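那杯大麻味气泡水，我喝了两罐

上个月去看朋友，冰箱里塞了一排绿色罐子，牌子叫 Kikside。我以为是普通苏打水，拿起来一看，罐身印着一片大麻叶，旁边一行小字：汉麻籽风味，不含THC。好吧，那就是什么都没有嘛！可是排队买的人真不少，楼下小店一到傍晚就断货。

我对这个行业一直有点好奇（纯粹看热闹的那种），所以回家以后翻了好几个晚上的资料，顺手写在这里。先说明，我不卖货，也没人给我寄样品，哪天真有人寄了我会写清楚。

Kikside 背后的公司叫 Irnutell，原来做果汁灌装，后来果汁卖不动，干脆把一条线改了。配方其实很家常：橙汁浓缩液、汉麻籽提取物、气泡水，再加一点姜。味道嘛……前两口有股青草味，后面全是橙子。我第一罐喝得皱眉头，第二罐倒是喝完了。 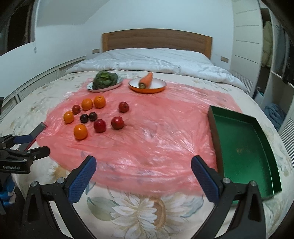
一、叶子印在罐子上，到底卖的是什么

我觉得卖的就是那片叶子。同样一罐橙子姜味的汽水，没有叶子摆在货架最下层，有了叶子就挪到收银台旁边，价钱还翻一倍。年轻人买来拍照，中年人买来跟同事开玩笑，喝完也就喝完了。

麻烦在规矩。有的地方汉麻籽当普通食品管，有的地方连叶子图案都不让印，还有的地方去年能卖今年就下架。Irnutell 在 Amarasinghe 路的那家门店，十一月换过一次包装，叶子缩得跟指甲盖一样大，店员说旧罐子全退回去了。我那两罐还是旧版，早知道留一个空罐。

做这种饮料的小厂也越来越多。Farkell 算是比较老实的一家，网站上把每一批的检测报告都挂出来，我闲着没事点开过批号1422那份，密密麻麻的表格，看得懂的只有“未检出”三个字。可是对我这种人来说，有人肯贴出来就已经加分了！另外几家连生产地址都要翻半天，我就不点名了，反正你们去超市转一圈，把罐子转过来看背面，心里就有数。

还有请名人这件事。小厂请不起大明星，就请本地的乐手、滑板店老板、深夜电台主持，一人设计一款罐子，限量3000罐，卖完不补。听着挺酷，可我怀疑有些人自己都没喝过。真喜欢的人聊起来不一样，会嫌太甜，会说冰一点才好喝，会告诉你别配咖啡。
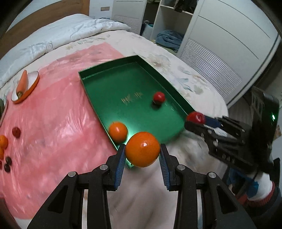
Lutfa Cassim 给我留言说，她最受不了的是“放松”“助眠”这类词，既然不含活性成分，那跟喝一杯橙汁有什么分别，凭什么暗示人家喝了能睡好。她还说她妈妈真信了，一口气搬回家十罐，睡得跟以前一样差。

我回她说我同意一大半。宣传语确实写得滑头，从来不说“能”，只说“陪你度过安静的夜晚”。你要较真，它一句实话也没给你；你不较真，它已经把钱收走了。后来 Stellan Forsberg 也跑来插嘴，觉得我们管得太宽，汽水广告几十年都是这么写的，喝了也没见谁真的飞起来。这话也没错，不过阿姨那10罐还堆在阳台上呢，谁要的话我可以帮忙牵线，哈哈。

说到价钱，我自己算过一笔账：把橙子榨了，加姜片，兑气泡水，味道能有七八成像，就差那股青草味。汉麻籽单买也有，去壳的，撒在酸奶上挺香，比喝的好吃多了。我现在早饭都撒一勺，老公说像在喂鹦鹉。
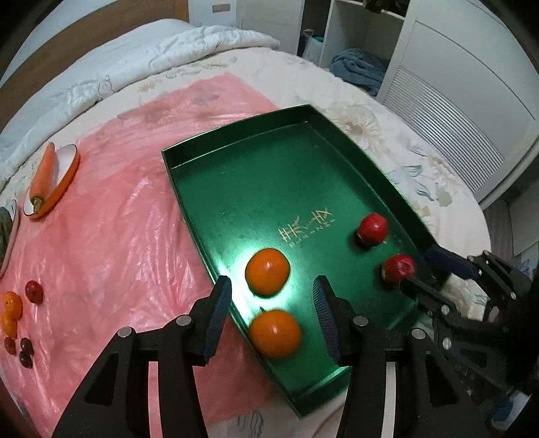
东岸慢饮社 · 写作组

差点忘了讲社里的事。下次聚会打算做一次盲品，把带叶子的和不带叶子的都倒进一样的杯子，谁也不许看罐子。Sunil Kodikara 负责倒，他手稳。想来的直接在群里说一声，晚上七点开始，自己带杯子，冰块我来准备。Kikside 新包装我会去买几罐，Farkell 得网上订，希望赶得及。

要是有人能找到那种不加糖的版本，麻烦告诉我在哪买的，我跑了两家店都没有。

联系写作组：站内留言 | © 东岸慢饮社，转载请先打招呼 | 返回顶部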